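Banden Patch Panel Set

Teleoperated plugging and unplugging on a tabletop electronics trainer, recorded for imitation learning. This file covers what is in the set, how it was recorded and what to watch for when training on it.

Task

The robot works on the banana-plug sockets of the trainer. An episode asks for one move: take a named plug out of its socket, or put a named plug into a named socket. Instructions are short text strings such as "pull the lower red plug" or "plug green into the bottom row." The trainer stays powered or unpowered as the operator found it, and the power state is not labeled.

Recording

Episodes were driven by hand with the Helline leader arm. The follower carries a two-finger gripper and a small camera at the wrist. A second camera on a stand looks at the bench from the side. Both streams are stored with joint positions and gripper opening on a shared clock.

Before each episode the operator leaves the wires however the last one ended, unless a plug has fallen off the bench. We wanted crossed and looped wires in the data, and tidying between episodes removed most of them in our first try.

A typical approach to a red plug has the fingers coming up from below the bottom row, with the blue and red wires already crossing in front of the panel.
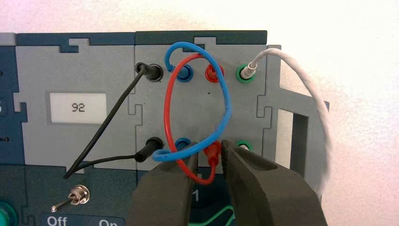 Layout

episodes/ one folder per episode
episodes/*/wrist.mp4 wrist camera
episodes/*/side.mp4 side camera
episodes/*/state.parquet joints, gripper opening, timestamps
episodes/*/task.txt the instruction
splits/ train and held-out lists

Sockets are named by row and color. Use the row as well as the color when you parse instructions, as every color appears in both rows.

Labels

Each episode is marked success, partial or fail. Partial means the right plug was gripped but did not end up where the instruction asked. Labels were given by 2 reviewers working from the side video, and disagreements were settled on a second viewing. Episodes dropped for sync errors are listed in splits/excluded.txt.

Known problems

The fingers often hide the target socket in the wrist view during the last part of the approach. The side view helps, but a wire loop can block that too.

White backgrounds wash out in the wrist stream. We left exposure alone and did no color correction.

Version 3 fixes the swapped row names in version 2. Do not mix the two.

Loading

The Hastix loader reads the folders as they are. Set rows=true to get the socket row as a separate field.

Questions and bad-label reports go to the Cheung bench tracker, with the episode folder name in the title.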